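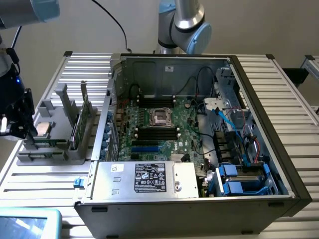 Category: Restaurants > Interviews

Home | Reviews | Map

The kitchen at Clasik seats 8 at the counter and sends out 300 plates on a full evening in September. "We hold the stock at a low simmer and skim it by hand," the head cook told Gritside. Orders print at each station. The computer that ran the old ticket system was a tower, and it went when the dining room was rewired.
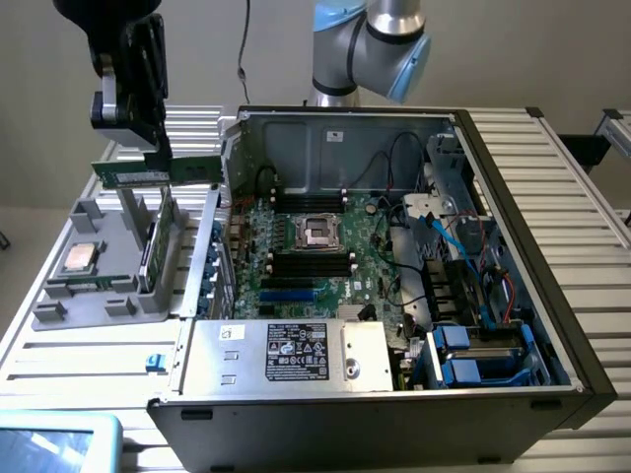
Rice is bought from Arroyo in 600-pound lots. "We wash it until the water is clear, then rest it before cooking," the cook said. Duck is salted overnight and roasted on a rack. The last order is taken at 9:30 p.m.

Comments

ricebowl: Duck skin was crisp, rice a bit firm.

tmk: Is the Clovbridge branch still open?

ricebowl: Yes, lunch only.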